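Getting a smell and sticky residue out of a wooden shelf cubby

Asked in Home & Cleaning > Furniture
Viewed 152 times
3 answers

We have a low shelf unit by the front door, a Gralten, bought used in May. It has open cubbies with a wood-grain finish, light brown, and one of them has become the place where everything small ends up. Hand cream, envelopes, cord, caps that belong to something, little boxes. I cleared it last weekend and found the floor of the cubby is tacky toward the back, where it meets the back panel. There is also a sweet smell, like old lotion. My guess is that a tube leaked in there over the summer and crept under the other stuff.

What I have tried so far:

Warm water and dish soap on a sponge. It took off the dust and a little of the stickiness, but the tacky part came back once it dried.

A kitchen spray from Vidal. It made the surface look dull in one spot, so I stopped.

I don't know if the finish is real wood veneer or a printed surface. The seller didn't know either. There is no label on the unit except the maker's name on the back.

Two questions. First, what takes lotion residue off a surface like this without hurting it? Second, how do other people keep one of these cubbies from turning into a pile again? My wife and I both drop things there when we come in, and I would like something that works without having to sort it every night. We don't want to get rid of the unit.

I put a few of the things back in the meantime because there was nowhere else for them, so for now it's the pink tube, the red envelope and the small stuff around it.

Ramiro Sarmiento

Answer 1 (accepted)

Lotion is mostly oil and wax, so soap and water will move it but you need several passes, and you need to rinse each time. Soap that dries in place is sticky too, and that may be half of what you are feeling now.

Empty the cubby completely. Wipe with a cloth wrung out in plain warm water until no suds show up. Let it dry for an hour with a fan on it. Then feel the back again.

If it is still tacky, put a small amount of mineral spirits on a white cotton cloth and test it somewhere hidden, like the underside of the top. Wait ten minutes. If no color comes off on the cloth and the spot looks the same as the rest, go ahead and wipe the sticky area, with the grain. Open a window. Don't pour it on. Follow with a damp cloth and then a dry one. Let the cloth dry flat outside before you throw it out.

The corner where the floor meets the back panel is the hard part. A wooden skewer with a bit of cloth over the end gets in there. Don't use a knife. If it is a printed surface the edge will lift and you can't fix that.

The dull spot from the kitchen spray is probably either residue or a damaged finish. Rinse it first. If it still looks dull when dry, a little paste wax will even it out on veneer. On a printed surface wax doesn't do much and I would leave it alone.

For the smell, leave an open dish of baking soda in the cubby for a few days after it is clean. If the smell stays, the lotion got into the seam and you will have to repeat the skewer step.

On the pile: put a tray in it. Mine is a Skitik tray with a raised lip, and when something leaks it stays in the tray. I stand tubes up in a drinking glass, cap down. Paper doesn't go in the tray at all. It goes on a clip on the wall.

Answer 2

vinegar. half and half with water, works on everything

Comment on answer 2: It won't do much for oil, and I would be careful with it on a finish you can't identify.

Comment: I've used it for years with no problem – but on a kitchen table, so maybe different

Answer 3

I agree with most of answer 1 but would skip the mineral spirits if you have kids or pets near the door. A citrus cleaner made for adhesive labels does the same job more slowly. Same test first, same rinse after.

For the storage part, we have the same kind of shelf and tried bins from Emura. They were deep, and all that happened was we had a pile inside a bin. Shallow worked better. We cut the number of things allowed in there down to what gets used on the way out. For us that is keys, hand cream and sunglasses. The rest has a drawer in the kitchen, and the drawer gets sorted whenever it stops closing, so maybe 2 times a year.

Loose caps I throw out after a month. If I haven't found what they fit by then I am not going to.

Also check the lotion itself before it goes back in. Squeeze it gently over the sink with the cap closed. If anything comes out along the flat end, the crimp has split. You can fold it over and put a binder clip on it, or move what's left to a jar.

Update from the asker, Oct 24, 2023

Thanks, all. I did the plain water rinse twice and the stickiness is nearly gone, so I haven't opened the mineral spirits yet. I ordered a tray. The back corner still needs the skewer, and everything has to come out again for that.
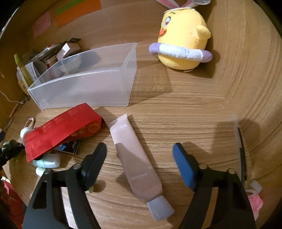 Delphine wrote that she would find a proper place for the envelopes before the tray arrives, or they will end up lying across it and she'd expect the same pile by spring. She also asked how wide the cubby is, as hers is too narrow for most trays and she ended up lining it with a cut piece of shelf liner that she can pull out and wash.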